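Eltstead Baseball Forum > General Discussion > Netting down the lines next season?

Page 1 of 1

drybulb_dan
Posted December 29, 2019
Season ticket renewals went out last week and there's a paragraph near the bottom that says the protective netting at Piras Park will be extended "to or near the foul poles" before the opener. It currently ends at the far side of each dugout. I've had the same two seats in Section 6 on the third base side since the park opened, four rows up, and I picked them because there was nothing between me and the field.

Has anyone heard how far it really goes, and how high? I called the ticket office and the person who answered read me the same paragraph over the phone. Renewal is due in February and I would like to know before I pay.

lefty_loosey
It's going pole to pole. My brother-in-law does fence work and his outfit bid on the posts. They didn't get it, but the drawings had it going all the way on both sides, lower once you get past the dugouts.

Most parks at our level are doing it or talking about it. You stop seeing the net after an inning.

drybulb_dan
I've sat behind the plate plenty of times and I never stopped seeing it. It depends on the light. Day games are fine. Night games with the lights on the net, it's a gray haze over everything.

Sandra Oakley
I sit in Section 9 and I'm glad it's coming. A line drive went past us in the sixth inning of a game two summers ago and hit the empty seat behind my daughter. She was looking at the field when it happened. People always say you should pay attention, and she was paying attention. She was also seven.

I would take the haze.

cueball44
Nobody's against kids being safe. The trouble is they charge a premium for those rows and the whole selling point was being close. Players used to flip balls to kids over that rail between innings. Now that goes away, and I doubt the price comes down with it.

Sandra Oakley
They flip them over the top of the net behind the plate. I've seen it many times.

cueball44
Over the top at the backstop, sure, when a coach feels like it. A first baseman jogging in isn't going to stop and lob one over a net.

Ha-neul Ki
A few facts, for what they're worth. I went to the fan meeting in the club lounge. There were maybe two rows of us. The general manager said the following:

The net goes to the poles on both sides.
The new sections will be a thinner cord than the one behind the plate, and dark green. The backstop net stays as it is for now.
There will be gates at the bullpens, and the rail by the left field pen stays open before the game so people can still get autographs until the grounds crew comes out to line the field.
Anyone in the affected rows can move to a comparable seat elsewhere at the same price if they ask before the renewal deadline.

He would not give a number on the height. Someone asked twice.

drybulb_dan
That last one isn't in the letter at all. Thanks. Comparable seat meaning what, though? The only seats left without a net in front of them would be the outfield bleachers.

Ha-neul Ki
He said "comparable by price." I took that to mean infield upper deck or behind the plate if there's anything open. You'd have to ask.

lefty_loosey
Thinner cord in green is what they put in at the spring complex. It's a lot better than the old black stuff. I was there for a week last year and sat even with the bag at first. You can see a breaking ball fine through it.

pepper_game
How does it work for foul pops? That's the part I haven't seen anyone bring up. Our third baseman made his living going into those front rows. If the net is tight to the wall he loses those outs.

lefty_loosey
There's some give in it. Fielders reach into it and the ball comes down on the other side or it doesn't. A ball that touches the net is dead. So yes, he loses a few. So does the other team.

pepper_game
Pitchers won't love that. We already have small foul ground on the first base side. Staseline had every one of those balls plotted on his blog a couple of years ago, if anyone still has the link.

staseline
The blog is down but I have the spreadsheet. I only tracked the home games I was at, so don't treat it as gospel. Outs made at or over the rail past the dugouts were a small share of foul outs. Most foul outs at Piras are caught behind the plate or in front of the tarp. I don't expect the net to change anybody's ERA enough to notice.

cueball44
It's the principle of it. You take away the one play where the crowd is part of the game.

staseline
I like that play too. I'm just saying what the numbers show.

mistix
The crowd being part of the game also cost us a playoff out when a guy in a visitor's cap stuck his glove over the rail. I haven't forgotten it.

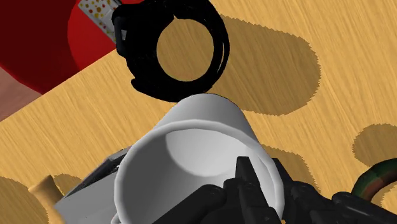

Sandra Oakley
I was there for that one. He got booed all the way up the stairs. With a net he would have had to keep his hands to himself, so put that down as another point in favor.

drybulb_dan
I remember it too. All right, I'll give you that one.

cueball44
One bad fan in all those years.

Ha-neul Ki
If you want to raise the height question again, the front office said they would take written comments until the renewal deadline. Email gets a faster answer than the phone. I wrote to them about the wheelchair platform in right, where the sight line is lower than in the rows next to it, and I got a reply the next day saying they would look at where the support cable runs. I don't know if that means they'll move it.

pepper_game
Good catch on the cable. At my nephew's college park the top cable runs straight across your view of second base if you're in row 8 or so. They could have put it two feet higher and it would have bothered no one.

drybulb_dan
Then I'll ask about the cable as well. Row 4 might be under it, but I'm tall and my wife isn't, so one of us will probably be looking right at it. I'll write tonight and post whatever they send back.

lefty_loosey
Ask them if they've fixed the cup holders in Section 6 while you're at it.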